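Home | Forums | Daily Living Aids | Walkers & Rollators | Log in

Rollator brakes: Gundby or Carier?

14 replies | 1,000 views | 3 shares

hillside_marge
9 July 2019
My OT wants me on a four-wheel rollator after the new hip and has narrowed it down to the Gundby and the Carier. Same seat height, same weight limit, and the Carier costs $60 more. What does the $60 buy? The brochure says "confidence," but I'd prefer a basket.

dunmore_dave
It buys brakes. The Gundby has the kind you push down on to park, and after a year of driveway grit mine parked when they felt like it. I went down the church ramp faster than the hymn called for. Spend the money.

Ristis_owner
Get neither. Mine's a Ristis, secondhand, $40 from a lady two streets over, and it has outlasted two cars. Cable brakes, big wheels, ugly as sin.

dunmore_dave
A secondhand rollator with old cables is how you meet paramedics.

Ristis_owner
Cables cost less than lunch. I change mine every October whether they need it or not. You do know they can be adjusted, Dave? There's a little barrel thing under the grip. Turn it.

dunmore_dave
I turned it. I turned it until it came off in my hand.

Catríona Ó Néill
I fitted these for a living before I retired, so a few words for Marge before you two take it outside.

The brakes on the Gundby are fine if they're set up right, and they hardly ever are when they come out of the box. Park it, lean on it, and if a wheel creeps, take up the slack a half turn at a time. Do both sides. People fix the one that bothers them and then wonder why the thing steers into the hedge.

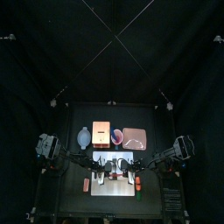
The other thing is handle height, and I'd worry about that before I'd worry about $60. Stand up straight in the shoes you really wear, arms hanging, and the grips should meet the crease of your wrist. I've seen a man walk bent over like a question mark for two years because his son set it up for himself.

hillside_marge
Thank you, Catríona. I measured in slippers. I'll start over.

pt_in_training
Isn't the Ní Bhriain worth a look? It folds sideways, so it fits behind a car seat.

Ristis_owner
It folds sideways on you too if you don't hear the click.

Catríona Ó Néill
It doesn't if it's locked. I must have fitted 100 of them. Listen for the click.

dunmore_dave
Half of us can't hear the phone.

hillside_marge
Does any of them come with a decent basket?

Page 1 of 2 | Next

Contact us | Forum rules | Back to top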